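Weneck Extension Course in Household Economics
Handout 11: What Does a Load of Laundry Cost?
Revised 31 Jul 2020

Read this before the cost worksheet. Bring a utility bill if you have one. An old one is fine.

Most of you will have seen a number for what it costs to wash a load at home. The numbers do not agree, and the people quoting them seldom say what they counted. Treat each one as a claim that somebody has to back up.

1. What goes into the figure

Electricity is the part people think of first. Most of it goes to heating the water, so a figure that leaves out the wash temperature is close to useless. Water and sewer charges come next, and in many towns the sewer charge is the larger of the two. Detergent is easy to price and is often left out anyway. Then there is the machine itself, spread over the loads it will do before it is replaced.

That last item is where the arguments start. Suppose a machine costs $386 and you run 200 loads a year. Keep it 2 years and the machine adds 96.5 cents to every load. Keep it 11 years and it adds less than 18 cents. Same machine, same clothes. Anyone who wants home washing to look cheap will pick the long life, and anyone selling a laundry service will pick the short one.
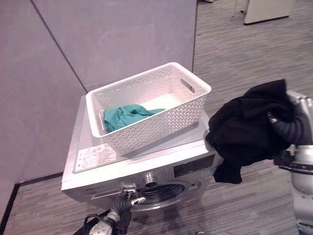
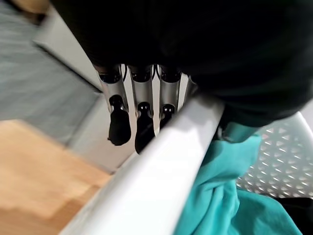
Section 2: Reading the Claims

The Lundasard leaflet (in your packet) says a cold wash "saves up to half." Half of what? If it means the electricity for that load, maybe. If it means the whole cost, go back to section 1 and try to make it work. I could not. "Up to" also covers zero.

The Trada survey asked households how many loads they do in a week. People are bad at this. They remember a normal week, and they forget the towels. The survey was taken in June, and I would want to see a winter round before using it for a yearly total.

The Danladi worksheet is better, mainly in that it shows its steps. It still assumes a full drum every time. Check that against your own habits before you copy the result.

3. For the worksheet

Write down your rate per kilowatt-hour from the bill, including delivery charges. Work out the cost per load twice, once with a short machine life and once with a long one, and report both. Do not average them. If you guessed at a number, mark it with a G. A page with several Gs on it will not lose points, but a page with none had better come with receipts.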